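Getting T-shirts dry without the iron

Quick ones today, the washing is still in the machine as I type this. Updated August 9, 2023 with the vinegar bit at the bottom.

Shake first. Hard. Two good snaps per shirt, straight out of the drum, before it goes anywhere near a line or an airer. Gets most of the creases out and costs nothing.

Don't leave a finished load sitting. Half an hour and the folds set in, then you're ironing. If you forget (I do) run a rinse and a short spin and start again.

Spin speed - 1,000 is plenty for cotton tops. Higher and they come out like screwed up paper. Towels and jeans can have the full whack.

Pegs go at the hem, never the shoulders. Shoulder pegs leave those little ears and they dont drop out. Hang upside down, side seams level, small overlap with the next one to save pegs.

No line? Pull the shirt out sideways first, hem to hem, then lengthways, then lay it over the airer rail at the armpits. 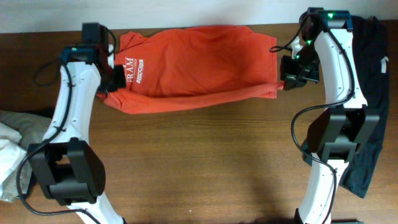

Orange tee held out sideways over the table.

Dark colours inside out, always. Bright ones too if your garden gets the sun all afternoon. Our old place in Rardale faced south and I ruined a good red top in one summer.

Indoors from October on: window open a crack, door shut, airer away from the wall. Leave a gap between every item. Heated airer is fine but drape a sheet over the top, keeps the warmth in. Mine is a Skiria, 85 quid, wouldn't be without it.

Musty smell? Half a cup of white vinegar in the drawer where the softner goes. No softener that wash. Check your machine booklet first, some makers don't like it on the seals.

Fold while there's a bit of warmth left in them. Sleeves in, thirds, done. Stack with the fold facing out so you can grab one without wrecking the pile.

Next up - getting candle wax out of a tablecloth.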